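テレビを見る部屋の小ワザ、効くもの効かないもの

配信のリアリティ番組を家族で一気見する週末が増えると、「視聴環境を整える裏ワザ」という記事がやたらと目に入ります。試してみると半分くらいは首をかしげる内容でした。うちで続いているものと、やめたものを分けて書いておきます。

画面の拭き掃除
「食器用洗剤を薄めて拭けばピカピカ」と書いてあるページがありますが、私はすすめません。乾いたあとに筋が残り、暗い場面の多いサバイバル番組だと気になって仕方がない。乾いたマイクロファイバーの布で上から下へ、力を入れずに拭く。たいていはこれで済みます。指の跡が取れないときだけ、水で湿らせて固く絞った布を使い、すぐ乾拭きします。専用クリーナーも1本買いましたが、水との差は私にはわかりませんでした。

リモコンのべたつき
ポテトチップスを食べながら決勝回を見れば、リモコンは必ず油っぽくなります。ラップで包む方法は見た目が悪いうえ、ボタンの反応も鈍くなったので三日でやめました。電池を抜いて、固く絞った布で表面を拭き、ボタンのすき間は綿棒でなぞる。それだけです。「爪楊枝でかき出す」という記事もありますが、先が折れて中に残ったら余計に面倒でしょう。
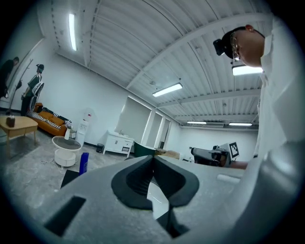 眼鏡に白いシャツの男性と、黒い指先パッドのついたグレーの手持ちグリッパー

ポップコーンは鍋で
電子レンジ用の袋入りが悪いとは言いませんが、割高です。ふたつきの鍋に油を大さじ1、豆を大さじ3。中火にかけ、はじけ始めたら鍋をゆすり、音の間隔があいてきたら火を止めます。塩は細かいものでないと全部底に落ちます。「砂糖を最初から入れれば映画館の味」という話は、うちの鍋では焦げただけでした。甘くしたい人は、別の小鍋で溶かしたバターと砂糖をあとからからめるほうが安全です。

音が聞き取りにくいとき
出演者が叫び、司会がかぶせ、効果音が鳴る。あの手の番組は言葉が聞き取れません。まず見直すのは音声設定で、声を強調するモードがあれば入れてみてください。スピーカーが棚の奥に引っ込んでいるなら、手前に出すだけでも違います。「テレビの後ろに卵パックを貼る」という裏ワザは、やってみましたが何も変わりませんでした。背面の通気口をふさぐおそれもあるので、まねしないほうがいいです。

ソファの食べこぼし
粉ものは濡らす前に掃除機。ここを逆にすると繊維に入り込みます。ジュースは乾いた布を押し当てて吸わせ、こすらない。重曹をふりかけて一晩置くという定番は、においには多少効いた気がしますが、しみには効きませんでした。布の目に残った白い粉を吸い取るのにも、ずいぶん時間がかかります。1000円のソファカバーを1枚かけて、汚れたら洗うほうが早いというのが今の考えです。

配線まわり
テレビ裏のコードを結束バンドできつく束ねると、機器を替えるたびに切ることになります。面ファスナーのテープなら何度でも留め直せます。Siregarの400円の巻きテープを使っていますが、好きな長さに切れるという以外、特にほめるところはありません。コードの両端に機器名を書いた紙を巻いておくと、抜くときに迷わずにすみます。束ねたコードに電源タップを埋もれさせるのは危ないので、タップだけは外に出して、ほこりを払えるようにしておきます。

クッションの干し方
7月の強い日差しに当てれば何でもふかふかになる、というのも怪しい話です。ウレタン入りは直射日光で傷みやすいので、風の通る日陰に立てかけます。綿入りは日に当ててかまいませんが、叩かずに両手で挟んで空気を入れ直すくらいで十分。12個入りの圧縮袋も買ったものの、一度つぶした中綿は戻りが悪く、いまは毛布にしか使っていません。

部屋の明かり
真っ暗にして見ると没入感が増すと言いますが、私は目が疲れるだけでした。画面の後ろか横に小さな明かりをひとつ。画面に映り込まない位置は、テレビを消した状態で座ってみればすぐわかります。電球の色を変えるだけで番組が面白くなるという記事については、まだ信じていません。

更新日:13/02/2019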